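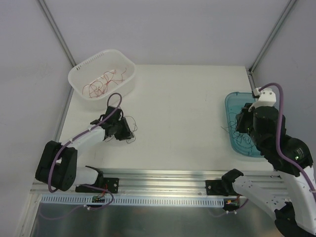 Mastow Workshop members list
Subject: Re: Wire sorting, proposal for September
In reply to: Wire sorting, proposal for September

I've read the proposal twice and I'm still not sold, so my comments are mixed in below. I do want the wire dealt with. I'm tired of opening a drawer for a screwdriver and pulling out a bird's nest. But I've been on this list long enough to remember the label maker.

> Hi all,
>
> As most of you know, the short lengths of hookup wire have gotten
> out of hand. By my count we have over 1,000 loose pieces in the
> drawers under the long bench, in every color, all knotted together.
> I'd like us to separate them for good. Red goes in one open
> container and the dark wires go in a second one. Everything else
> goes in a shoebox until we decide.

Did you really count them, or is this a number that sounded good? It doesn't change much. A thousand pieces of wire nobody has used in two years is a thousand pieces of scrap, and I would start by asking how many of them are long enough to bother with. I cut a lot of jumpers. If a piece won't reach across my hand, I don't pick it up, and I doubt anyone else does either.

So my first suggestion is a minimum length. I'd say 6 inches. Anything shorter goes to the scrap can, whatever its color. I bet that gets rid of half the problem before you've bought or borrowed a single container.

> For containers, I was thinking of a white plastic basket for the
> reds and one of the see-through teal bins for the darks. They look
> completely different, so nobody can mix them up. The basket is
> roomy and you can see right in from above.

I have no quarrel with the colors. Red against white is easy to see, and I'll grant that you can find a red wire in a white basket faster than you can find one in a drawer. The teal bin bothers me more. Thin dark wire in a tinted bin is hard enough to make out in good light, and the light over our long bench is not good. Is that one black or is it dark brown? Now try it at nine at night.

The basket has its own trouble, and that's the slots under the rim. I have used slotted baskets for small parts and for wire, and stripped ends find their way into slots. You go to lift out one piece and it has hooked itself through the side, with three more wrapped around it. If someone has a solid tub in white, I'd use that. If not, a sheet of paper taped around the inside would do. I know that sounds fussy.

> Sorting is simple. Dump a handful on a clear tabletop, pull the
> wires apart, and move them over one at a time. I did a test run and
> it goes quickly once you get into a rhythm.

How big was the handful? I ask because I did my own test after your message came through, with what I could grab out of the second drawer, and the sorting was the least of it. The untangling is the job. Thin wire that has been bent keeps its bend, and every curl catches the next curl. I'd get hold of one end, pull, and the whole clump would come along with it. In 7 minutes I had a small pile of reds and a sore thumb.

A few things did help, and I pass them on for whoever ends up doing this.

Spread the clump flat before pulling on anything. A light-colored table is best, so go with the white one and stay off the plywood.

Pull the piece on top, even if the one underneath is the color you're after. Going in underneath tightens the knot.

Keep one container at each side and the work between them. I had both on my left at first and kept dropping strands of one color into the other on the way past.

Lay the wire down inside, with the ends in. Pieces that hang over the rim get caught on a sleeve and end up back on the table, or on the floor, where I found two of them later with my sock.

> Once it's sorted, it stays sorted. Everybody just puts leftovers
> in the right container at the end of the night.

This is where you lose me. "Everybody just" has never worked in this shop. It didn't work with the drill bits and it didn't work with the sandpaper. Nobody is against it. People are packing up, someone wants to lock the door, and the leftovers get swept into whatever is nearest.

The other thing is that a container full of loose wire all one color is still a tangle. We'd go from one mixed knot to two matching knots. That is better, I admit, but it isn't what I would call sorted. If I need a red piece I still have to fish it out from among its friends. Has anyone thought about bundling? A twist tie around every twenty or so pieces would do more for me than the color split. The Sorura group hangs theirs over dowels, by length, and I've never seen a knot over there. They also have more wall than we do.

> If it works out, Storeria has the Woo drawer units and I think we
> should get a set so that each color has its own drawer. I'd put in
> for it out of the 600 dollars left for the shop.

No. Please, no. I'm sure they're nice drawers. But that's the bulk of what we have for the rest of the year, the vise still slips, and we would be buying furniture for scrap. Let's see whether two containers we already own can stay straight for a month first. If they can, I'll come back here and say I was wrong, and you can have my vote for the drawers, or at least for one of them.

What I'd agree to today:

Throw out the short stuff.
Red in the white basket, darks in the teal bin, both left out on the table where people can reach them.
Write RED and DARK on tape, in big letters, so it doesn't depend on who remembers.
Shoebox for the other colors, and the shoebox gets emptied at the end of September whether or not we've decided.
No purchases.

One question you didn't cover: where does wire with a stripe go? We have a fair amount of black with a red stripe, from those old speaker kits. I'd call that dark. I can already think of two members who will call it red, and I'd like it settled on the list before anybody starts on the drawers.

I can give it an evening if someone else brings the twist ties.

--
Mastow Workshop members list
Replies go to the whole list. Please trim what you quote.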